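We were on TV (for three minutes)

So the segment finally aired! If you follow the newsletter you know that a cable business show called Flekulbridge picked our little packaging shop, Gulley, for their small makers episode. I've been sitting on this since July and I'm terrible at keeping quiet.

The producer, Hanneke Hoekstra, called us out of the blue. My first thought was that it was one of those deals where you pay to be interviewed, and well, kind of. There was a "scheduling fee" of $1,080. Farhad Arabzadeh and I argued about it over two lunches and then paid it. I still go back and forth on that one.
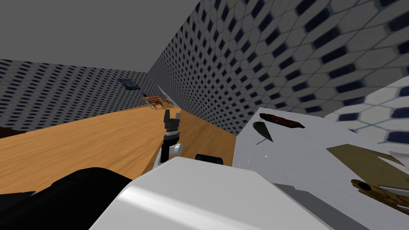 What the day was like

Long. The crew showed up at 7 and we wrapped after dark. They asked me the same question 10 different ways - "what makes Gulley different?" - and by the end I was saying things like "fiber-forward" with a straight face. Farhad got to talk about glue and was so happy.

Willy Verbruggen from Cuypers, who supplies our board, drove over to be the customer-supplier handshake. They made him and me shake hands four times, from both sides. I'd forgotten to eat, so please don't study my face in that part.

What got cut

Pretty much everything about how we started, which stings a little, plus my whole bit about shipping to Canada. The 40 minutes they had of me talking came down to maybe one. They kept the glue!
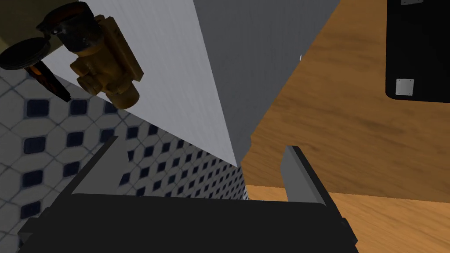
Gripper with its fingers open

Was it worth it? We've had 3 new inquiries so far, one of them from my cousin. My mom has watched it more times than I have. Ask me again when the rerun goes out, it's on at 6 in the morning so I expect big things.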